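The Odds Bin

A few of you have asked what happens to the things that get left behind at the Tullisham swap morning, so I thought I'd give the odds bin its own little corner this month. For anyone new, the odds bin is where everything goes when it doesn't belong on the toys, kitchen or garden tables. Celtia hall gets the good crockery, the Vanbridge shop takes the books, and the rest ends up in a big grey metal bin with sloping sides until somebody falls in love with it!

I do enjoy a rummage. You never know what's going to be lying next to what, and I've come home with far more than I ever took in (my cupboard under the stairs is proof). Last time I went in for picture hooks and left with 2 cake tins and a door wedge.

Still looking for homes at the moment are a shaggy blue-grey duster, a shiny purple toy aubergine with its green cap on, one brick – yes, just the one – and a lime-green box with a black and white animal on it, which would be lovely on a child's shelf.
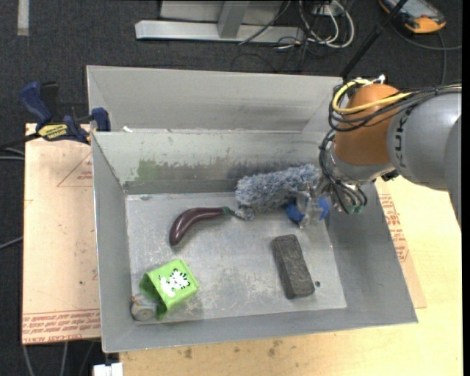 Everything in the odds bin is free, though the tea tin is always glad of a coin. We're open from 10 until 4 in December, and mince pies will be on the go from the start. Please bring a bag!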